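How a Robot Club Practices on a Computer

Some robots roll around on wheels. Others stay in one spot and do their work with one long arm. The robotics club at Kundthorpe has spent the school year on the second kind.

The club has 19 members, and they meet after school in the library. Most of their work happens inside a computer program called a simulator. A simulator is a bit like a video game. It draws a room, a table and a robot, and it works out how things should move when the robot pushes or lifts them. If the arm drops something, the club starts over and nothing gets broken.

A robot arm bends at its joints, the way your arm bends at the shoulder, elbow and wrist. Many arms have 6 joints. At the end is a gripper, which is a kind of hand. It opens and closes to hold things.

The arm only does what its program says. Club members write the program as a list of steps: move over the box, go down, close the gripper, go up. Each step needs numbers that tell every joint how far to turn. One wrong number can send the gripper to the wrong side of the table.

This year's project is called Carnis. The longest program so far has 132 lines. In January the club will take it to a contest called the Calado Cup, where 8 teams will show their work.

The gripper and the gray box, on the club's screen:

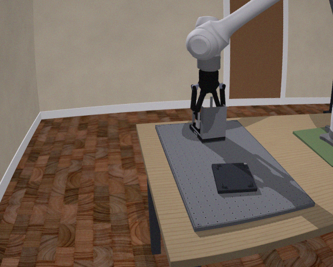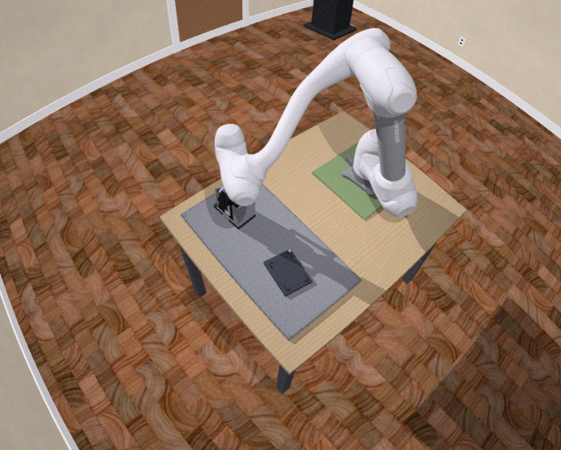 Reading time: 2 minutes

Want to try it? Ask a friend to be the robot. Put a cup on a table and tell your friend how to pick it up, using only short orders such as "left," "down" and "close." Your friend must do just what you say. If the cup doesn't move, change one order and try again.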